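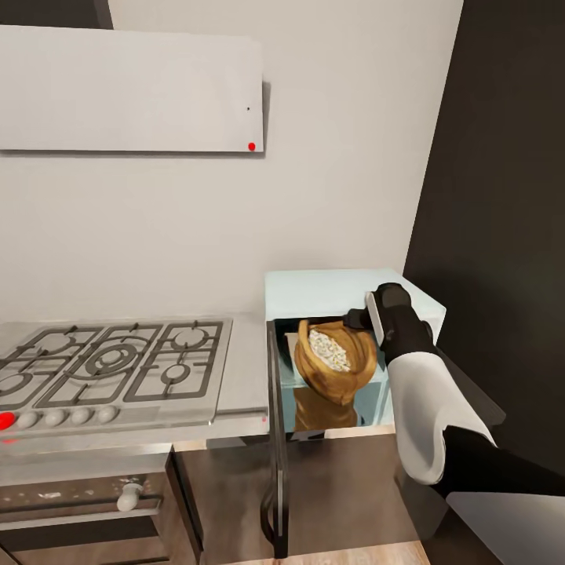

Written rules for sim runs in a kitchen - what's the minimum?

Asked December 26, 2024 in Robots at home and work / Good practice
Viewed 78 times

Hi all. Quick one hopefully. We've got an arm doing kitchen jobs in simulation, microwave mostly (door open, bowl in or out, door shut). All in Viltarholm so no real kit yet. Real arm goes into the Coltport test kitchen in the new year and I've been told to have "a rules document" ready before then. No template. No idea how long it should be.

What I have so far, off the top of my head:

- door must be fully open before gripper goes past the opening
- bowl stays level, nothing tipped
- arm keeps off the hob, whether or not it's on
- stop if contact with anything not on the task list
- log every stop, even the silly ones

Is that enough? Do people write seperate rules for sim and real, or one set for both? And who signs it? My manager thinks sim doesn't need rules at all because nothing can get broken. I don't agree but can't put into words why.

Also how do you define "fully open". I put 90 degrees and got told off by a collegue, some doors go further and some stop short.

Thanks, in a rush, sorry for the mess.

2 answers

Top answer, accepted

One set for both. Definitely. Two sets and they drift, then somebody trains on the loose one and the real arm does the loose thing. Seen it at a previous job (Yatsenko, small outfit, nice people, two documents that disagreed on nearly everything by the end).

So for your manager: the sim is where the habits come from. If the arm gets away with brushing the door pane in sim every run, it'll brush the real one. Mark those runs as fails even if the bowl ends up in the right place. That's the whole argument really.

On your list:

Door. Don't use degrees. Use clearance. Width of the widest bit of the gripper plus bowl plus a margin you've picked and written down. Measure it at the opening. Works on any door then.

Hob. Say "treated as hot at all times". Same wording for oven door glass. And grates stick up, so set the keep-out from the top of the grates, not the steel. People get that wrong.

Reaching in. Write down what happens if it stops with the gripper still inside the microwave. Does it hold, does it back out, does a person move it? Ours says hold, no automatic retreat, a person decides. You want that settled before the first real run.

Shutting the door. Needs its own rule. Gripper fully out and seen to be out before any push on the door.

Spills. You've got nothing on this. Sim grains don't get under a keypad, real ones do.

Length, two sides max. Ours was 7 pages once and no one read past the first. Signed by whoever can stop the work, so probably not you and probably not the person who wrote the control code either. For anything with actual people near the arm you need a proper risk assessment on top, these rules don't replace it. Ask your safety lead, not a forum.

Comment on this answer: clearance makes sense, changed it already. ta

Second answer

Agree mostly with the above but want to add a bit on cameras as it always gets left out.
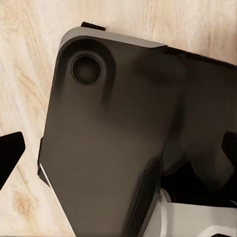 Ineke Prins

Right so, camera rules. Wrist view is fine for lining up the fingers and bad for nearly everything else. Up close the thing between the fingers takes up most of the picture and you lose the surroundings. So don't let anyone judge pass or fail from the wrist camera alone. We put that in as rule 4 at Trusska and it stopped a lot of arguing.

What we ask for:

Keep a wide view of the room, saved with every run. Same clock on all views, check it, don't assume. Reviewer looks at wide view first, then wrist. If the two don't agree it's a fail until someone works out why.

Fingers open and clear on both sides before closing on anything. Sounds obvious. Write it anyway.

Also name your fixtures once and stick to it. Hob / cooktop / stove all turned up in our logs for the same thing, nightmare to search. Any start-of-run view of the whole kitchen will do for making the list, just go round it.

Don't agree on the two sides max btw, ours is three and it's ok. Depends on your lot.

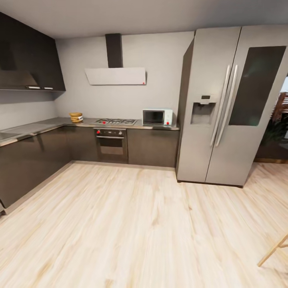
If we only change the gripper, do we have to redo all the sim runs?

Redo every task where the gripper goes inside something or passes close to a fixture, and recalculate the door clearance first. The rest can be spot checked, but write down which ones you skipped and who agreed to it.

Comment: what about new fingertips only, same gripper?

Ineke Prins
Same thing if they're longer or wider. If it's just a new pad of the same size we note it in the log and carry on. Others may be stricter.

Comment: thanks both. Draft is one and a half sides now, manager has it. Will post the final wording when I get it back, prob after the holidays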